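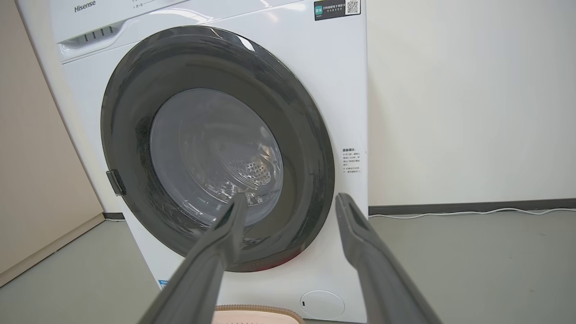
Wike (software)

Wike is a task planner and grasp controller for household robot arms, written mainly for laundry work. It was started at Nurnasa by Nhung Lã and is now kept up by a small group at Hemlow. The name has no agreed meaning, though several have been offered.

Overview

Wike takes a short goal, such as "door open", and turns it into a chain of arm movements. It works mostly from a wrist camera, which gives it a close view of the appliance and a good deal of the gripper's own fingers. A masking step removes the fingers before anything else is done. Early versions lacked this step and would now and then plan a careful approach to themselves.

Perception

The door finder looks for a large ring on a pale, flat panel. On a front loader with a dark door frame, such as the white Hisense machine shown, the ring stands out well against the body. The glass is harder. It is smoky, curved and shiny, and depth readings taken through it may land on the drum behind. Wike therefore throws away all depth inside the ring and fits the door's shape from its rim.

The hinge is found next, as a block breaking the outline of the ring, and the grasp is planned for the opposite side. Round filter covers low on the panel were once reported as very small doors. Release 9 added a minimum size.

Planning and control

The planner tries up to 200 approach paths and keeps the one with the most room around the fingers. The arm loop runs at 100 cycles a second. If the pull force climbs too fast, Wike lets go, backs off and tries again, up to 18 times - a limit its users consider generous and its authors consider patient.

Reception

Fatima Oyewole compared Wike with the rival planner Grarkano in a workshop paper dated January 23, 2023. She found Wike slower but easier to stop. The Hemlow group quotes the second half of this finding on its front page.

See also

Grarkano
Visual servoing
Motion planning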